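Robotics club: sim season is on

Quick one before the January break is over. Sustik (the sim team, for the new families) has its arm running in the bathroom world, and the qualifying round opens sooner than we'd like. Task this year is tabletop clearing and placing, except the tables are whatever Nanent, the league, throws at us. Kitchen shelf, desk, top of a toilet tank. Objects get shuffled every run.

Each team gets 3,000 scored runs on the league server. We've burned 200 on practise already, mostly on grip height. Too low and the fingers clip the surface, too high and the object swings. The plate and the red piece is the pairing we're stuck on right now, with a shoe parked right next to the plate for good measure. Thin things are hard.
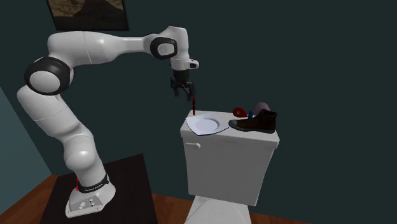 Meinrad Marti wrote back after the last update that the team should stop tuning grip height and look at the approach angle first, that a slow straight drop costs a second or two per run and saves a lot of knocked-over stuff. He'd also like to see the kids write down what they change between runs. Fair. There's now a shared log, please use it, even if its one line.

Scores so far: our best practice set came in at 3,965 points. Last year's top team from Talebi finished higher but that was the old scoring, so no idea how it compares. Penalties are bigger now for touching anything you weren't told to touch.

What we need:

Someone with a decent graphics card at home who can leave it on overnight. The lab machines log out at 9 pm and kill the job.

Two more students for the vision side. No experience needed, you'll be labeling and checking results the first few weeks. Open to anyone 13 and up.

Permission forms for the Orkeck trip. Still missing a bunch. Bring them to the lab or put them in teh blue folder by the door.

Lab hours stay the same, 3:30 to 6 pm. Snacks are back. Code reviews move to the first half hour so people catching the late bus can be there. If your branch doesn't run, push it anyway and say so in the log, we'll look at it together.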